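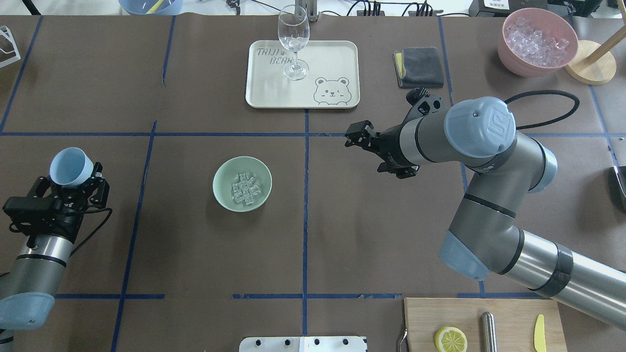 Speaker Notes: Doing Good When You're in a Hurry

Filed under: life, faith, talks
Reading time: 2 min

Start with the parable of the Good Samaritan. Keep it short, most of them know it. Ask who has walked past someone this month. Wait for hands. Put mine up.

Then the Kitthorpe story. I was late for the Sarkgate bus and a man had dropped his shopping on the steps. I went around him. I had a talk on kindness in my bag – don't play that for laughs.

Point one: hurry changes how we treat people. We may believe the right things and still not stop. Pause here and give them a minute to think of a time it happened.

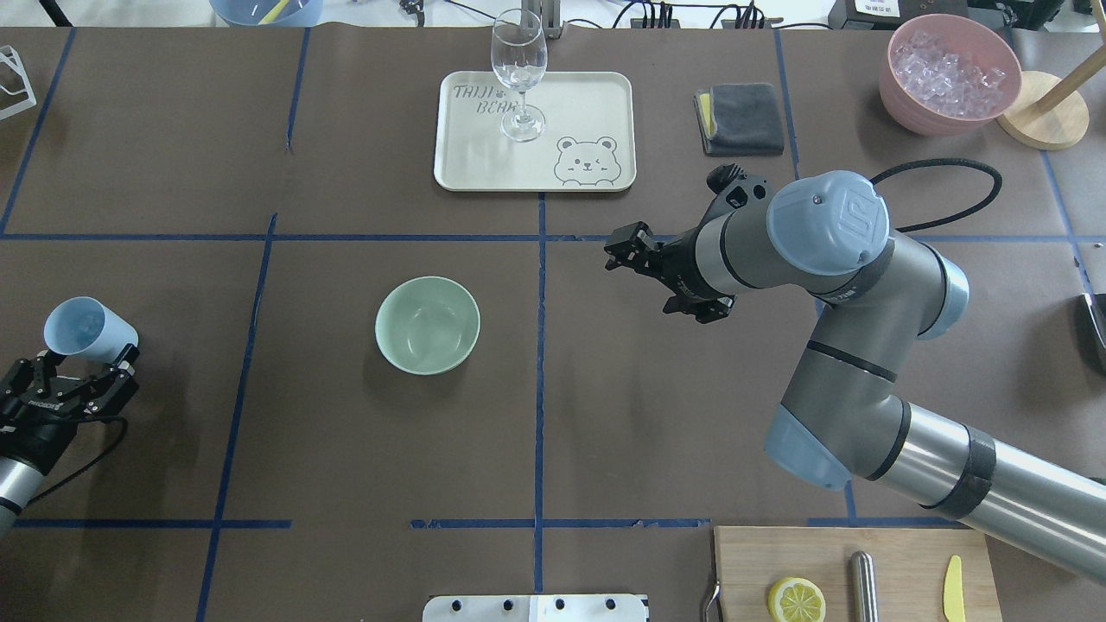

The people we walk past are often the ones we know. It can be a neighbor, or a parent on the phone. Mention the Rahman meal program: more than 70 households on the list, and what many asked for was a visit. Food came second.

Point two: leave room in the day. I now set out 21 minutes early. Some days I use the time and some days I sit on a bench.

Read Luke 10:36-37 slowly. No comment after it.

If time is short, drop the bench and go straight to Luke. Questions at the end – repeat each one for the back rows. Sign-up sheet for the June visits is by the door.

Recent talks
On Saying Sorry First
Letters from Prarkovia
Is Silence a Kind of Prayer?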